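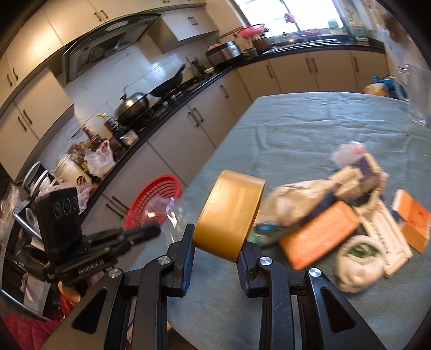 Brodlow: table clearing from two-handed gripper demonstrations

README, updated 3rd June

Brodlow is a small set of kitchen table demonstrations recorded with hand-held grippers, plus the training code for the policy we call Nkuna. We wanted to know how far you can get on a messy household table with no robot in the room during recording, and the answer so far has made us very happy. Everything you need to retrain the baseline is in this release.

What is in the release

912 episodes, each one a single pass at the table by one person holding a gripper in each hand. The people recording were told to clear things in whatever order they liked, so two episodes that start from the same layout can look very different by the tenth grasp. We kept it that way on purpose.

Every episode folder holds the left and right wrist video, the gripper opening for each side, both hand trajectories, and a short text label for each grasp ("tape roll, left", "box, right"). Labels were typed after recording and use plain words. Expect some "thing in bag".

200 episodes are held out for testing. Please don't train on them, even for the vision encoder!

The objects

Ordinary stuff from a home: packing tape, boxes, cloth bundles, plastic bags, a cup, small packets. Soft items and thin plastic are well represented and they are where the interesting failures live. In one wrist view you may see the other gripper holding a container in the air while the near one waits with its fingers apart. Those moments turned out to be gold for learning when one arm should hold back, and the label file marks them with the tag wait.
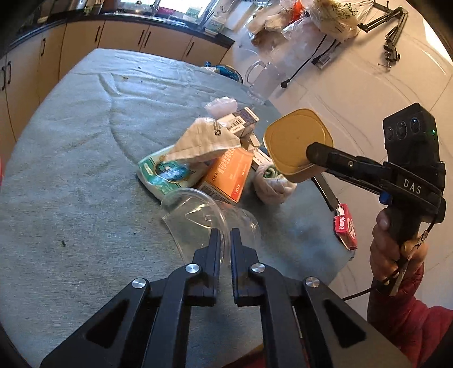 Method in short

Nkuna takes both wrist views and predicts the next chunk of motion for both hands together. The change that helped most was simple: we express each hand's motion relative to the other hand as well as relative to its own last pose. With that in place the arms stopped reaching for the same object nearly as often, and we could drop the hand-written collision rule from our older Ukberg code.

Results

We ran 50 trials on a two-arm setup with layouts that do not appear in training. Boxes and the tape roll are close to solved. Cloth is good when it is bunched up and poor when it lies flat. Clear plastic is still hard, and we would love to see someone beat us on it. Per-trial logs are in results/trials, including the ugly ones.

Getting started

Unpack the archive, run prepare.py once to build the index, then train.py with the default config. The loader is called Ikano and it works on its own if you only want the data. Set sync_check to true the first time you load an episode – it is slow, but it catches bad downloads.

Known issues

Motion blur is heavy in fast reaches. We left those clips in.

Window light washes out part of the view in some episodes. The tag bright marks the worst of them.

Gripper opening drifts slightly in long episodes. Use the corrected column, opening_fixed.

Still to do

Flat cloth grasps, a second table height, and a cleaner label file.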